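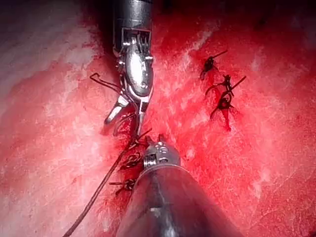 Vomo Film Listings - FAQ
Last updated April 2, 2025

What is Vomo?
Listing site for old movies and the people in them. Cast, crew, songs, release year, language, running time when we have it. Free to read. No streaming, no downloads, please stop asking.

How many films are listed?
2,693 right now. Changes most weeks. Dubbed versions share a page with the original, remakes get their own.

Why is a film I know is real not on there?
Probably not entered yet. We go studio by studio. Videmau Pictures is done, Trokcombe Studios is half done (sound films yes, silents no). Regional stuff comes after that. Send the title if you want it moved up.

Two actors with the same name got mixed up. Can you fix it?
Yes, this happens a lot. Use the Report link on the actor page and tell us which credits belong to who. Birth year helps. So does a scan of the title card or a poster, even a bad one.

The birth date is different from what another site says.
Old movie magazines printed all kinds of dates and studios shaved years off. When sources disagree we show both, oldest source first. We don't pick unless family or a public record settles it.

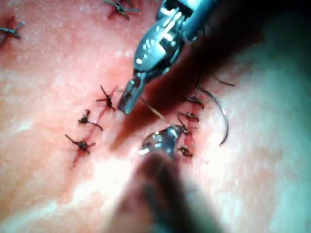

Same rule for birthplaces, by the way. Towns got renamed, borders moved. We use the name from the time with the current name in brackets after it.

Can I add credits myself?
With an account, yes. New accounts can send 5 edits a day untill the first batch is checked. After that no limit. Extras and uncredited parts are fine but say where you got it. "My uncle told me" goes in the notes field, not the cast list.

How long does an edit take?
2 or 3 days normally. Longer in April, when the Rweyemamu Festival program comes out and everybody sends the same corrections at once.

What counts as a source?
Song booklets, title cards, posters, censor certificates, newspaper ads with a date on them. Other websites don't count, half of them copied from us.

What does "guest appearance" mean on a page?
Whatever the film's own titles say. If the titles say guest, we put guest, even if the part runs an hour.

My film shows up twice.
Spelling. Titles get written in English letters five different ways. Report it and we'll merge them, the other spellings stay searchable.

Can I use your lists on my blog?
Short lists ok with a link back. Whole filmographies, write first. Posters aren't ours to give permision for.

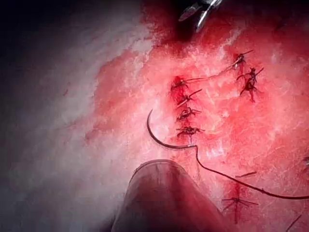
Do you have contact info for actors or their families?
No. Don't forward fan mail either.

I forgot my password.
Reset link on the login page. Check spam. Still nothing, use the contact form and give your user name, not just the email.

Is there an app?
No. Site works on a phone, turn it sideways for the long cast tables.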